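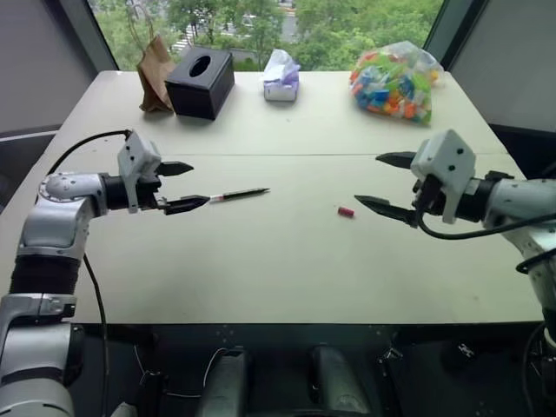

Lorraine Petrie

Pens, Caps and Public Tables: Notes for the Witmont Library Service Staff Day
Oct 5, 2018

Opening (slide 1 stays on screen)

Good morning, and thank you to the Fedton branch for the use of the room. My subject is the smallest item in our furnishings budget, the pen, and the tables on which we ask the public to use it.

Draw attention to the slim black pen, with its short red and white band at the rear, and to the small red piece lying on its side nearby. It is about the shape of a pen cap. Ask those present how many loose caps they have picked up at their own branch this month. Allow a few replies.

Point out also the seam across the pale tabletop. We will return to seams.

Supply

The service issued 470 pens to public areas in the last financial year. Most went to the Fedton and Plarneck branches, where the membership forms are still filled in by hand. Branches order separately, and the pens on a single table may be of several kinds.

Capped pens are well liked by members and they write cleanly on our form stock. A pen left without its cap will dry out in time, and a dry pen is usually put back in the holder for the next person to find. Please ask staff to take such pens away at once. They should not be returned to the cupboard to be tried again.

Retractable pens were trialled at Plarneck from February. There were fewer complaints about dry pens. There were several about clicking in the reading room, and I would ask you to take those complaints seriously.

(Pause. The Plarneck staff may wish to comment.)

Caps

A cap is short and round and it rolls. On a level table it may come to rest within reach; on a table with one low foot it goes to the floor. Branch heads are asked to check the feet of all writing tables when the chairs are next moved.

Colour is worth some thought. A red cap is easily found against a white or off-white top. A clear or white one is not. Where there is a choice at the same price, order the coloured cap.

Small caps must be kept out of the children's area altogether. Pencils and chunky crayons only, please, with no exceptions for craft afternoons.

Tables

Several of our writing tables have a top made up of two panels. The join is neat when new but it collects grit and eraser crumbs, and a member writing across it on a single sheet can put the pen through the paper. Set the form holder so that writing is done on the near panel. Wipe along the join, then across it, with a damp cloth.

The Tai order form now lists a thin desk pad at 16 dollars. Each branch may order 2 without further approval. I recommend the grey.

Questions

Allow time for questions on ordering. Questions about chained pens should be held for the afternoon session on service counters. Copies of the new stock sheet are on the side table, 40 in all; please take one per branch first.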